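Section 4: Your first batch of soap

Welcome to the fun part! By now your Jellora soap kit should be unpacked, rinsed and dried, and the Holmgren scale should be sitting level on the worktop. If you haven't levelled it yet, go back to Section 3 and do that first (it only takes a minute and it makes everything after it so much easier).

The Jellora is for melt-and-pour base only. Do not use it with lye.

4.1 Melting the base

1. Cut 247 g of base into small cubes. Small cubes melt evenly, and you'll be pouring sooner.
2. Put the cubes in the melting jug and fit the lid with the vent facing away from you.
3. Turn the dial to LOW and press the green button. The light blinks while the jug warms up.
4. Stir gently every couple of minutes with the silicone paddle. Slow circles are best, as fast ones whip in air.
5. When the last lump has gone, turn the dial to HOLD.

Caution: melted base sticks to skin and burns. Keep children and pets out of the room while the jug is on.

Note: 236 g on the scale after you've cut the block is fine too. Your bars will be a touch thinner, and they'll still lather beautifully.

4.2 Colour and scent

6. Add colour a drop at a time. It's tempting to tip in half the bottle – we've all done it – but a deep shade can tint your flannels.
7. Add scent last, with the dial at HOLD, and stir it through. The Zeltness blends are strong, so start with half a capful and have a sniff before adding more.

If you want two colours, make two batches and wash the jug in between.

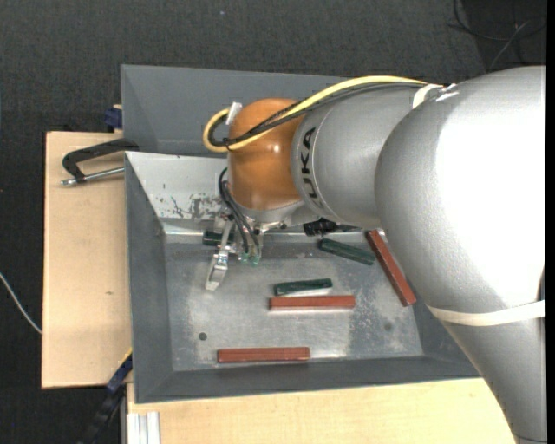

How long should bars stay in the mould before I take them out?
Leave them overnight at room temperature. Putting them in the freezer makes them sweat, and you'll get little beads of moisture all over the top.

4.3 Pouring

8. Stand the mould on a tray before you fill it. A full mould is floppy!
9. Pour slowly into one corner and let the base spread by itself.
10. Spray the top lightly with rubbing alcohol to clear any bubbles. Switch the jug off at the wall first, and keep the spray well away from flames.

Caution: never fill the jug past the 280 ml line.

4.4 Cleaning the jug

Let any leftover soap set, then peel it out and save it for the next batch. Wipe the inside with a warm, damp cloth. The base of the jug must not go in water or the dishwasher.

Spare moulds and paddles can be ordered from the Zusau shop. Trimming and wrapping your bars is covered in Section 5.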